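Boards > Manipulation > Learning from Demonstration > Methods & Results

Filed under: imitation learning, grippers, wrist cameras, arguments

Does the wrist view alone get you anywhere on board games?

korno_arm
Started November 29, 2020

I have spent most of my fall teaching an arm to handle chess pieces, a job my niece does while eating cereal. The task set is called Tindura. One board, one bin, one policy, and the policy gets the wrist camera and nothing else. No overhead view, no depth, no piece detector.

Training set is 2228 demonstrations, all teleoperated, mostly by Beril Tatlı, who has the patience for it. I did a few. Mine were later removed for "style."
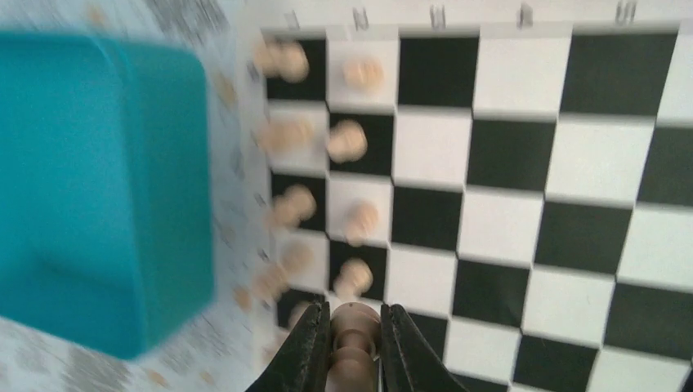

Photo: korno_arm / Tindura wrist view

The held piece is nice and sharp and the rest of the board is mush. My claim is that the mush is fine. We ran 51 held-out trials with the wrist view and 51 with wrist plus overhead, and the overhead camera bought us 2 extra successes. I'd like somebody to tell me why I should keep paying for the overhead mount.

salcedo_b
Because 2 out of 51 is noise and you can't tell which way it points. You've shown that your test can't separate the two setups. That's a different claim from "the overhead view is useless," and you know it, you've reviewed papers.

korno_arm
I've reviewed papers at 1 a.m., so let's not use that as a standard. But fair. I'd settle for "if it helps, it doesn't help much here."

watari_fan
Look at those pieces down the left side. Two columns of them, all out of focus, and the ones in the outermost column are leaning over the margin. How does it pick which one to go for?

korno_arm
Short answer, it goes for whatever the demos went for from a similar approach. It never knows it's playing chess. Neither do I most days.

salcedo_b
So it memorized the approach. Shift the board a hand's width and run it again.

duygu_t
Duygu Tatlı here, I did the evals (yes, sister, no, we don't share a lab notebook). We did vary the board angle between trials. We did not vary the lighting or the bin, and I think salcedo_b is right that the bin is a problem. A big block of teal along one side is a terrific landmark. I wouldn't trust the wrist result until somebody runs it with the bin swapped for something dull.

korno_arm
Betrayed in my own thread.

duygu_t
I said this in January and you told me the teal was cheerful.

watari_fan
For what it's worth we had the same thing on the Watari arm. Policy looked brilliant until someone moved a coffee mug. We'd trained it to find the mug.

salcedo_b
Gray bin, shuffled pieces, both camera setups, more trials. If the gap stays small I'll drop it.

korno_arm
Fine. I'm ordering a gray bin. The overhead mount stays up for now, and it can watch.

duygu_t
Get two bins. Beril wants the teal one for her desk.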